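Against the Open Shelf

My town, Giltley, used to have a furniture store where you could buy a dresser. You can still buy things there, but the man on the floor kept steering me toward "display solutions," meaning shelves with nothing in front of them. I own 467 small objects I don't wish to display. I have a drawer of dead batteries and foreign coins, and I would like it to stay between me and the drawer.

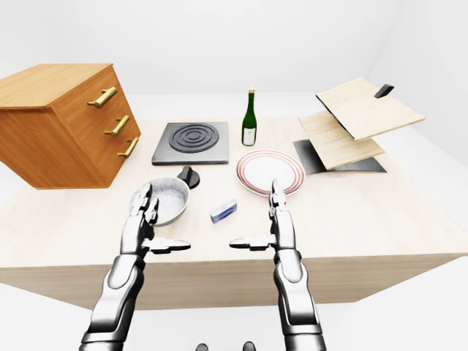 Three handles, and no view of what's behind them.

The case for open shelving goes like this: if you can see everything you own, you'll own less. I tried it for nine months. I owned the same amount and dusted it. Guests read my shelves the way people read a medicine cabinet, only without having to close the bathroom door first. One of them asked why I had 2 fondue sets. I don't know why. They came with the marriage.

A drawer asks for no explanations. You push it shut at 15 minutes to dinner and the house is clean. My grandmother ran a household of six on this principle and was thought to be very tidy until the day we emptied the place.

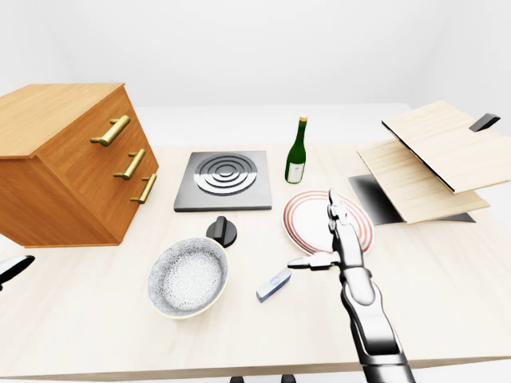 Wongsuwan, answering an earlier version of this column, wrote that drawers are where warranties go to die, and that a person who can't see the scissors will buy more scissors. I own four pairs. I concede the scissors.

But I've priced a dresser from Ulletti, and it costs more than my first car, which had a glove compartment and never once asked me to curate it. I'm going back on Thursday to argue.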